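Grovley Cloth Folding Notes
Data card, version 3, October 2026
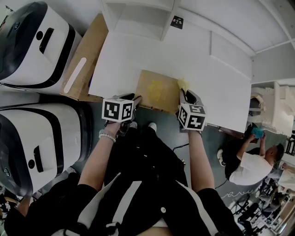 Grovley covers small table tasks with soft items: wiping cloths, hand towels and thin garments, handled on a white table. Each entry is one attempt at one task, from first contact with the item to release.

Contents
items.csv: one row per item, with color, size class and fabric
tasks.csv: task codes and start conditions
attempts.csv: 4000 rows, one per attempt
splits/: train, val and test lists, by item

Tasks
There are 11 task codes. F codes are folds (half, quarter, thirds). W codes are wipes across a flat surface, either the bare table or a square of brown cardboard. P codes are pick and place, including picking up a crumpled cloth by any edge.

Start conditions
flat: item spread with no overlap
crumpled: item dropped from hand height, not arranged
folded: item left from the previous attempt

Labels
Outcome is one of done, partial or dropped. A fold is done when the corners meet within the tolerance given in tasks.csv. Wipes are scored on coverage only. Stains on the cardboard are not scored.

Known issues
Pale yellow and white cloths have poor edge contrast against the table. 200 attempts have no fabric value. Thirds folds were relabeled by Concetta Ferraro after version 2; do not mix the two label sets.

Maintainers
Phúc Tiêu (tables, splits)
Salim Kaijage (labels)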